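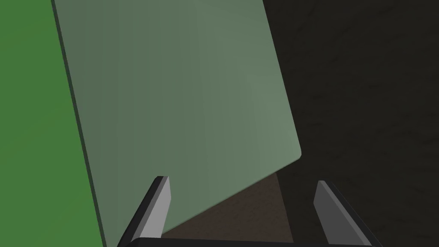
Chapter 2
Sheet Materials and Light

A sheet can stop light, let it through or scatter it. Frosted glass scatters it, so a room behind it looks bright but has no clear shapes. In this chapter you will compare sheets by thickness, surface and edge. The first case is the market hall at Trasthorpe, where 500 clear roof panels were changed for matt ones one August - and the stalls below lost their hard shadows.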